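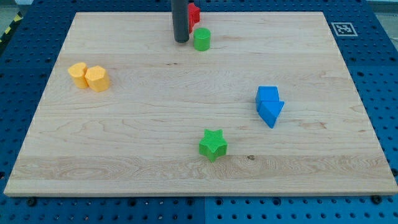
Plullow

Plullow is a space adventure comic strip created by writer Anderson Amaral and drawn for most of its run by Reinaldo Fagundes. It follows a stranded cargo pilot, Captain Plullow, on the ringed planet Dernside. The strip began as a weekly half page in regional newspapers and later gave rise to a line of die-cast and plastic toys, which are now better known among collectors than the strip itself.

Background

Amaral had written radio scripts and puzzle pages before he turned to comics. His first outline for the strip was set on a merchant ship in the South Atlantic. The syndicate that bought it already had two sea stories and asked for something set in space, so he kept the crew and the cargo and moved them to another planet. Several early episodes still use nautical terms that make little sense in orbit, including a "low tide" that delays a launch.

Fagundes joined after six sample pages by another artist were turned down. He worked in brush and ink on large sheets and lettered his own pages until the strip's final years.

Story

Captain Plullow is hauling mining equipment when his ship, the Duroten, is pulled down onto Dernside. The planet is split between the cities of the bright side and the tunnel towns of the dark side. Plullow belongs to neither and makes his living carrying goods between them. Most stories turn on a delivery that goes wrong.

The main supporting characters are Oressa, a mapmaker from the tunnel towns, and the Registrar, a bright-side official who is an enemy in the early stories and an uneasy partner later on. A mechanical mule named Tack was added as comic relief and became popular with younger readers. Tack was written out for nearly a year after Amaral complained that letters to the strip asked about little else.

The longest story, "The Salt Engine," ran for 44 weeks. It ends with the Duroten repaired and Plullow choosing not to leave.

Format and art

The strip appeared in color in larger papers and in black and white elsewhere. Fagundes planned his pages so that the bottom row could be dropped by papers with less space, and for this reason the last row seldom moves the plot forward. Reprints that restore it can read slowly.

His designs for Dernside used plain shapes - domes, cones and blocks - with very little surface detail. The approach saved time and also held up well in poor newspaper printing. Toy makers later found the vehicles easy to copy for the same reason.

Toys and collectibles

The first licensed item was a die-cast model of the Duroten, sold in a window box with a folded paper map of Dernside. There are two versions. The earlier one has separate metal landing legs held by a rivet, and the later one has legs molded in plastic as part of the base. The riveted version is harder to find complete, as the legs came off easily.

A set of plastic figures followed, with Plullow, Oressa, the Registrar and Tack sold on cards. The Registrar sold poorly and was packed in smaller numbers in the second shipment. Carded examples from that shipment can be told by a yellow price circle in the upper corner. On the first shipment the circle is white.

Other licensed goods include:

A tin lunch box with a scene from "The Salt Engine"
A board game for two to four players
A wind-up Tack with a key in the left side
A set of 40 trading cards, sold in packs with a stick of gum

Card 31 in the trading card set shows Oressa with the wrong hair color. It was never corrected and does not carry a premium. Uncut sheets are known but rarely offered for sale.

Reproduction boxes for the Duroten are common. They are printed on brighter card stock than the originals, and the map is often missing or supplied as a photocopy. Collectors generally check the inside flap, where original boxes have a small printed mold number.

Reprints

Two softcover collections were issued while the strip was running, both cut down to fit a smaller page. A complete edition in hardcover was published on September 26, 2018, scanned mostly from syndicate proof sheets. Five weekly pages could not be found as proofs and were taken from newspaper copies. The edition includes Amaral's original sea story outline and the rejected sample pages.

Original art by Fagundes turns up from time to time. Many pages were cut into rows and given away to readers who wrote in, so full sheets are scarce, and single rows are usually sold without the lettering overlays.

See also

Science fiction comic strips
Die-cast toy spacecraft
Non-sport trading cards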